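The Skarkow home for boys shut its doors long ago, and its admission books sat in a church cellar until the county took them in. Now there is a plan to put all 563 surviving pages through a program called Seduler and let it write the history for us. I have my doubts.

The books are messy. A boy is "taken in free" in one column and "part paid" in the next. Two clerks kept them, and one spelled Pitkänen four different ways. Software likes a clean answer, and it will pick one.
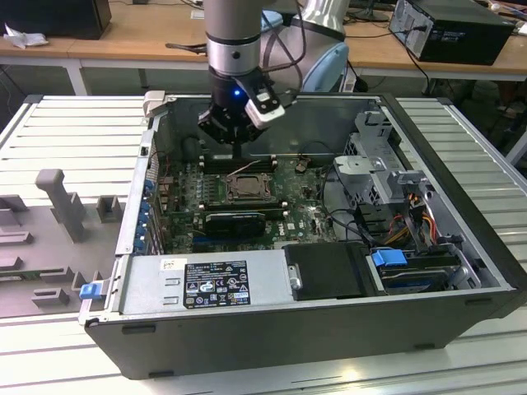 A desktop tower on its side with the cover off.

We're told the job will cost less than hiring a reader, and that up to 388 names could be matched to the census. Matched by whom? A wrong match gives some family a grandfather they never had, and once it is printed it stays printed.

I would sooner wait until November and pay a person who knows old handwriting. Scan the pages, fine. Put them online. But leave the blanks blank.

Comments

Iqra Mengal
My great-uncle was there. The book has his age wrong, so don't trust the clerks too much either.

Joni Oksanen
Who is paying for the reader? You skipped that part.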